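Clearing the Clorent room, part two

Last month I wrote up the cable side of the Clorent meeting room. This post covers the table, which I had put off because it is curved, cream-white and large, and everything left on it tends to stay there.

The working rule is the one I use at Aebischer on shared desks. Sort by what the item needs next, and ignore what it is. Paper goods can be stacked and moved in one trip. Anything on a cord stays where the cord lets it stay. Food and drink containers go out first, lids on. Small loose things go last, into a single tray, because they take the most time per gram and it is easy to lose half an hour to them.

The unit that causes most of the trouble is the conference microphone. The base is low and the gooseneck will lie down if it is pushed, and once it is lying down people put things over it. I measured the cord slack on ours at 378 mm. That fixes the usable area for the base, and I have stopped trying to put it anywhere else. When the table is wiped, the base gets lifted and set back on the same spot.

Handheld mics are a separate case. Foam windscreens pick up crumbs and paper dust, so I want them off the tabletop altogether. The Jaltcombe rack has 5 slots and we use two. A handheld that is out on the table after a meeting should be switched off and racked before anything else is touched. I skipped this step in November and knocked one to the floor with a box.

Books and notebooks: largest at the bottom, spines the same way, one stack only. Loose sheets go on the stack, never under equipment. A sheet under a microphone looks tidy enough and then gets thrown out with the agenda.

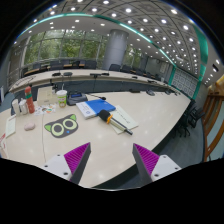
Stickers are the slow part. Loose ones go in the tray. Anything stuck flat to the surface, such as the big cat face with the green ears, needs a decision. A plastic scraper and warm water will lift most vinyl. Solvent is faster, but I won't use it on a light finish without testing under the edge first. I have left the cat on for now.

Cardboard boxes get opened, checked and either flattened or labeled. Tall bottles and white containers go to the shelf by the door, which has 748 mm of clear width and takes them in one row.

Total time on Sunday was 7 minutes for the stack and the rack and a good deal longer for the rest. The Clastusdale room has the same table with a darker top. I'll do that one next and post the shelf measurements with it.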